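Parkbridge opens shared work room with long desks and deep drawers

PARKBRIDGE – A new shared work room opened its doors on Friday in the old part of Parkbridge, and the first desks are already taken. The room is run by Dreltmont, a small company that rents work places by the day or by the month.

The building was used before as a store for garden tools. Dreltmont kept the brick on the wall and put down a light floor of wood. The biggest change is the furniture. In place of small tables the company chose long desks, so that several people can work at one desk or one person can spread out a large job. Users may stand or sit, as they like.

Storage was the main wish of the people who answered a questionnaire before the opening. More than 500 residents sent it back, and many wrote that they are tired of carrying their things home every evening. Monthly users therefore get a drawer of their own, wide enough for papers, a folded jacket or a set of small tools. Day users can ask for a free drawer in the morning and have to empty it before they leave.

The room is open from 7 in the morning until 7 in the evening on working days. A day place costs 19 dollars, and the price includes the use of electricity and the small kitchen at the back. Phone calls are allowed at the desks, but the company asks that longer calls are made in the hallway.

Dreltmont has a similar room in Sirkthorpe, where the drawers were added only after the first year. There the users labeled them with paper tape, and the same system will be used in Parkbridge – every drawer gets a name or a number on the front edge, at the choice of the user. 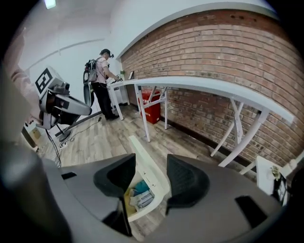 Can a drawer be kept over the weekend?

Monthly users can leave their things inside from one week to the next, but food must be taken out on Friday evening.

The company says a second room on the upper floor will follow in November, if there is enough interest. It will have fewer desks and a table for meetings. Places in the present room can be booked at the entrance during opening hours.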